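Home | What we do | People | Jobs | Say hello

About Colstead

Hi, I'm Johanna Trummer, and I look after the planning side at Colstead. We write the software that tells robot arms where to go, how to get there and when to give up and try something else. We don't build arms – we make other people's arms a bit less clumsy!

Julián Escobar and I started the firm after 3 years of sharing a desk at Bergmann, where we mostly argued about grasp planners. We still do, usually on a Friday.

What we're busy with

Cables, mainly. They bend, they knot, they hide behind each other, and a planner that's perfectly happy with boxes goes to pieces when you hand it a charging lead. Our perception package, Skisov, tries to work out which loop belongs to which cord before the gripper closes on anything.

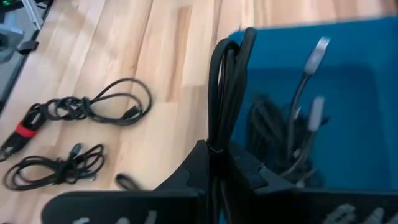 How we work

Waltraud Oberholzer runs perception and Rupert Rüegg keeps the controller honest (he can spot a late message in a log faster than any tool we've written, and we've written 2). Every change to the planner gets 110 runs in simulation and then 30 on a real arm, and if the two disagree we believe the arm. Tidy coils with a wrap round them are the kind ones. Loose plugs poking out of the middle are where Waltraud's segmentation really earns its keep, as shiny metal ends still give us grief.
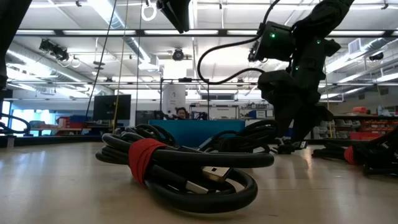
Come and join us

We're after someone for Cetley, our replay and logging tool, to start in August. You'd be working with Leopold Kuster, who wrote most of it and would love some company – C++ and a bit of patience will get you a long way. Drop me a line, and do tell me what you've broken lately.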